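Robotics club project report: the Clultside sorting table

I joined the robotics club at Clultside in my second year, mostly because a poster by the lifts said no experience needed (and there was pizza). By January I was somehow writing half the code for the spring project, so this is my go at writing up what we did, what went wrong and what I'd do if I had another term.

The brief sounded easy enough. Get an arm to pick mixed bits and bobs off a table and move them to where they belong, with no fixed positions and no two layouts the same. Lots of clubs do this with identical blocks. We wanted a mix of hard and awkward shapes, because when we tried it with only cubes in the autumn the program did brilliantly and then fell to pieces the moment we gave it anything with a curve.

We called our program Gralen, and it has two halves. The first looks at the table and decides what's there. The second, which is my bit, works out where to close the fingers and at what angle. Before we could train either half we needed demonstrations, loads of them, so we took turns guiding the arm by hand through pick after pick. It's oddly relaxing for the first hour! After that your shoulders go. We ended up with 3424 demonstrations, and I threw out 1283 of those because the recordings had gaps in them or somebody had started moving before the logging kicked in. Painful, but the results got better as soon as they were gone.
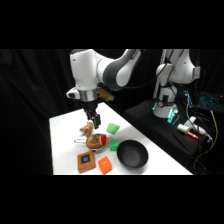 Gripper over the bone-shaped toy, with the cubes and the black bowl further along the table.

Long knobbly shapes turned out to be my favourite problem. A cube is forgiving – you can come at it from any of four sides and be a bit off, and it still comes up straight. Something with fat ends and a thin middle wants to be held in the middle, across the narrow part, and our first version kept going for the ends. I spent most of February on that. In the end I changed the scoring so that grips near the centre of a shape counted for more, and that one change took us from 50 good lifts in a hundred to 60. It doesn't sound like a lot written down, but I did a lap of the corridor.

The looking half had its own troubles. Two greens that are close to each other are a nightmare under strip lights, and for a good fortnight Gralen was convinced they were the same cube that had jumped. We fixed it by making it keep a short memory of where things were a moment ago, so it stopped changing its mind every time a shadow moved.
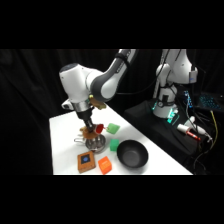 Crowding was the next headache, and I don't think we've cracked it. When things sit right up against each other the planner has to choose between a good grip and a clear path, and it's a bit too brave. It'll happily pick the best grip and then knock the neighbour on the way out. I tried adding a penalty for passing close to anything, and then it got so timid it wouldn't go near a busy patch of table at all. The setting we've got now is a compromise I'm not very proud of.

Soft things are the other one. My code assumes that whatever you grab stays the same shape, and cloth doesn't. The Adjei grant (thank you, it paid for the second lot of gripper pads) had a line in it about soft objects, so I did have a proper try, but all I managed was a slower close and a check on finger width. It helps a little.

We showed the whole thing at the Fleselau open evening in March, and it ran for roughly two hours with one restart, which was my fault for leaning on the keyboard. Small children are very good at inventing layouts, by the way, far nastier than ours.

If I carry on next year I'd like to rewrite the path planner from scratch and log every failed grip properly, with a note of what was next to it. The code's on the club drive in the folder called gralen_final_2. Please ignore the one called gralen_final, it doesn't run.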